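Accueil | Projets | Équipes | Ateliers | Contact
Imprimer cette page | Envoyer par e-mail

Projet Gethin – rapport d'étape, groupe 3
Rédaction : Huw Ifans, relecture (rapide) Ieuan Ellis

Rappel du sujet : ouvrir une armoire de bureau avec un robot à deux bras, ranger un classeur boîte, refermer. Chaque porte est une sous-tâche, le rangement en est une autre. Apprentissage par démonstration, donc beaucoup de téléopération et pas mal de tri derrière.
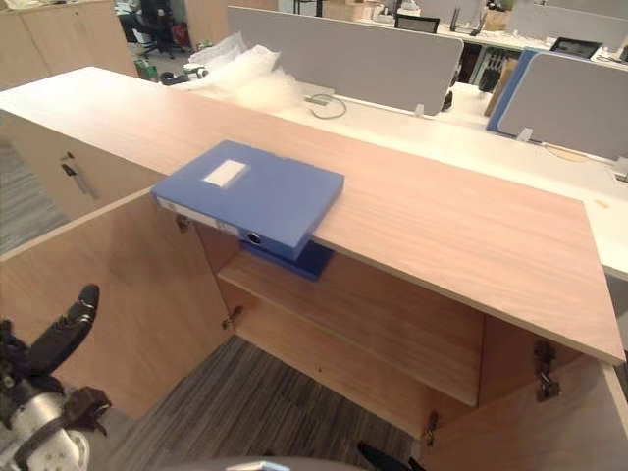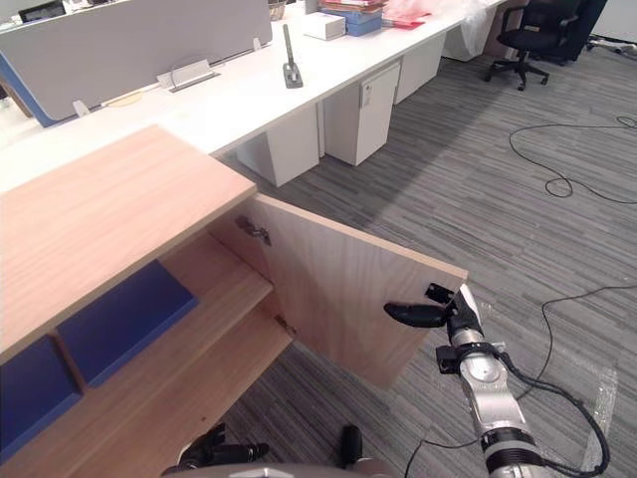
Armoire en bois clair, bureaux derrière, vue depuis la tête.

Données. 1,872 épisodes enregistrés, 1,240 gardés après nettoyage. Le reste part à la poubelle : prise ratée, bras qui tape dans le montant, opérateur qui hésite trop. Le tri a été fait avec Lastance, le petit script de Ieuan, qui plante encore quand un fichier est vide. À corriger avant le prochain rapport.

Portes. Stratégie retenue : pincer le chant puis reculer en arc de cercle. On avait essayé la poignée au début, abandonné, trop fine pour nos doigts. Le chant marche mieux mais il faut que la porte soit déjà entrouverte – on triche donc un peu au départ, c'est noté dans le protocole. Le rayon de l'arc est fixe pour l'instant. Il faudrait l'estimer à partir des charnières, pas eu le temps.

Rangement. Plus dur que prévu. Si le classeur est posé trop loin du bord, le bras n'arrive pas à passer dessous. On le met donc en léger dépassement, dos vers l'avant. Le trou pour le doigt dans le dos du classeur, on voulait s'en servir pour tirer, pas encore testé sérieusement.

Entrainement. Première version sur 500 épisodes seulement, résultats médiocres, le modèle confondait porte gauche et porte droite. Deuxième version lancée mercredi soir sur la totalité, quelque 80 heures de calcul demandées, on attend. Les courbes seront mise en annexe.

Reste à faire :
– essais avec les deux portes enchaînées
– changer la hauteur de la tête, les bras cachent parfois la charnière du bas
– finir la doc Cillus (partie calibration, Huw)
– rendre les clés de la salle avant août

Imprimer | Envoyer par e-mail
Projet précédent | Projet suivant | Haut de page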